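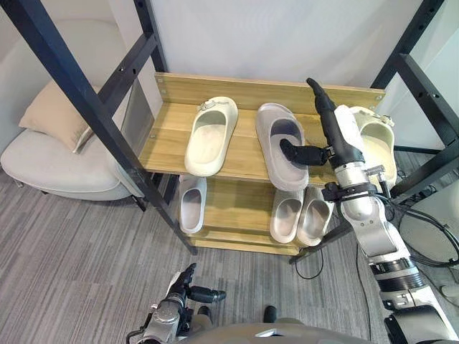
Liliana Russo writes that her whiskey tumblers come out of the dishwasher with a white film, that a second cycle makes the film worse, and that she would like to know whether the glasses can be saved before she replaces the whole set.

In most cases they can. The Household Service at Girkirside receives this inquiry more often than any other concerning home bar equipment, and the guidance in Leaflet 971 has been revised accordingly.

Film or etching

Two separate conditions produce a cloudy glass. Mineral film is left by hard water and can be removed. Etching is damage to the surface of the glass itself and is permanent. To tell them apart, place a few drops of plain white vinegar on the cloudy area, leave them for five minutes, rinse, and dry with a clean cloth. If the spot is clear, the trouble is film. If it is unchanged, the glass is probably etched. It remains safe to drink from.

Removing film

Fill a plastic basin with equal parts warm water and white vinegar. Lay the glasses on their sides, without touching, and leave them for 14 minutes. Turn them once. Wipe with a soft sponge, rinse in warm water and dry at once with a lint-free towel. Glasses with gilt rims or printed decoration should not be soaked. Wipe the plain parts only, using a cloth dampened with the same mixture.

Readers who own the Prantl cut-glass series will need a soft brush for the grooves. An old toothbrush is suitable if it has been kept for this purpose.

Preventing its return

Reduce the amount of detergent by a third and check that the rinse aid is filled. Select the glassware cycle, or the shortest cycle available. Open the door when the program ends and allow the steam to escape. Thin or hand-blown pieces should be washed by hand in all cases.

Shakers, strainers and jiggers

Rinse metal tools directly after use. Citrus juice left overnight will mark plated surfaces, and sugar syrup will cement the two halves of a shaker together. A shaker that has seized should be held under warm running water at the joint and turned gently. It should not be struck against the counter.

Spring strainers hold pulp inside the coil. If the design allows, slide the coil off, wash the two parts separately, and dry them before putting them back together. The Remimetti strainer, sold until 2000, has a fixed coil and must be brushed from the underside.

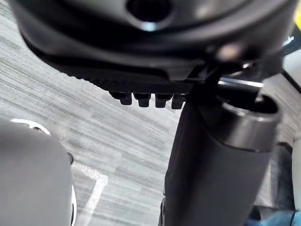 Ribbed black edge, short pegs and thin metal bar.

Storage

Store glasses upright. The rim is the weakest part, and a glass stored upside down on a painted or lined shelf may also take on an odor. Stacking is acceptable only for pieces made to stack. Should two glasses lock together, fill the inner one with cold water, stand the outer one in warm water, and wait a minute before easing them apart.

For stemware on hanging racks, allow 11 inches of clear height below the rail. Wipe the rails monthly.

Decanters are to be put away dry, with the stopper out. A Fesik drying stand or any similar support will hold the neck downward until the last moisture has drained.

Leaflet 971 will next be revised in February. Inquiries concerning lead crystal are covered in a separate leaflet.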